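# Eight hours flat: the Koltier sheet set after a winter of use

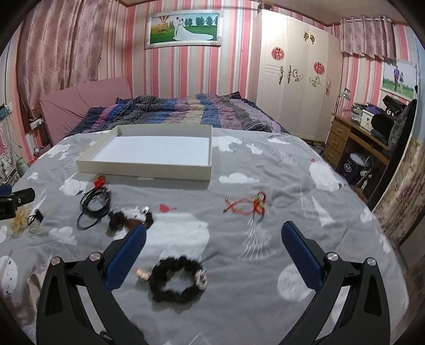
**Shin Grerkerar**
*Bedding and home textiles reviewer*

I have slept on a lot of sheets for this column, and most of them leave my bed the morning the review is filed. The Koltier Everyday set has stayed. It went on in October, it has been through the wash more times than anything else in my closet, and I still get a small lift when I pull back the blanket and it's the one waiting for me!

Let me start with the fitted sheet, because that's where most sets lose me. I have a deep mattress with a topper on it, and I'm a restless sleeper (I turn like a rotisserie chicken). Cheap fitted sheets ride up at the corner by my left shoulder and by two in the morning I'm lying on bare mattress pad. The Koltier has elastic all the way around, not just at the corners, and the pockets are cut deep enough that I can tuck a good handful under each side. In all these months it has popped off once, and that was on a night when I made the bed in a hurry and put the long side on the short side.

Which brings me to my favorite thing about it. There's a woven tag sewn inside the foot of the fitted sheet that says "bottom." That's it, that's the feature, and I love it. I've spent years of my life spinning a fitted sheet around like a steering wheel. The tag is soft enough that I've never felt it with my toes, too.

## How it feels

The set is cotton percale, so expect crisp more than silky. If you like the slippery, heavy feel of sateen you may find it a little papery for the first week. Mine needed three washes before it started to relax, and it kept getting better well after that. Now it has that cool, broken-in feel you get in a good old-fashioned guesthouse, the kind where the windows don't quite close and you sleep wonderfully anyway.

It's a great sheet for warm sleepers. I usually kick a leg out around midnight and I've mostly stopped doing it. On really cold nights I do notice the chill when I first get in - a hot water bottle fixes it, or flannel socks if you can stand to sleep in socks. I can't.

Percale wrinkles, and this one wrinkles like it means it. I take it out of the dryer while it's still a touch damp and put it straight on the bed, and that gets me most of the way there. I don't iron sheets and I'm not going to start for a review.

## Washing

I wash at warm with a plain detergent and no softener, then tumble on low. The fitted sheet came up slightly shorter after the first wash and hasn't moved since. There's a little pilling down by the foot, where my heels go, and none anywhere else. One pillowcase lost an inch of stitching at the hem. I sewed it back in front of the TV, and it's held.

Color has been steady. I'd happily buy a second set now without worrying that the two would look like distant cousins in the linen closet.

## Against the Jindetik

The set I kept switching back to for comparison was the Jindetik Classic, which I reviewed last year and liked. The Jindetik is softer out of the package and its pillowcases have an inside flap that hides the end of the pillow, and I do miss that on the Koltier. Its fitted sheet is shallower, though, and on my mattress that decides it. If you have a slim mattress and want comfort on night one, the Jindetik is a lovely choice. If yours is deep, or you move around, go with the Koltier and give it a few washes.

## What I'd change

The flat sheet could be longer. I like to fold it down over the blanket, and after tucking in the foot I have only a narrow strip left to fold. I'd also like to be able to buy pillowcases on their own, since they wear out first in my house and always have. And the storage bag, made from the same fabric, is a sweet idea in a size that only fits the set if you fold like a department store. I keep socks in it.

None of that has stopped me from recommending it to my sister, my neighbor and a woman I got talking to at the laundromat the week my dryer was broken. Queen size is the one I tested. The king uses the same pocket depth according to the package, so measure your mattress with the topper on before you order.

**Rating:** 4.5 out of 5

**Best for:** deep mattresses, warm sleepers, people who like a crisp bed

**Skip it if:** you want sateen, or you hate wrinkles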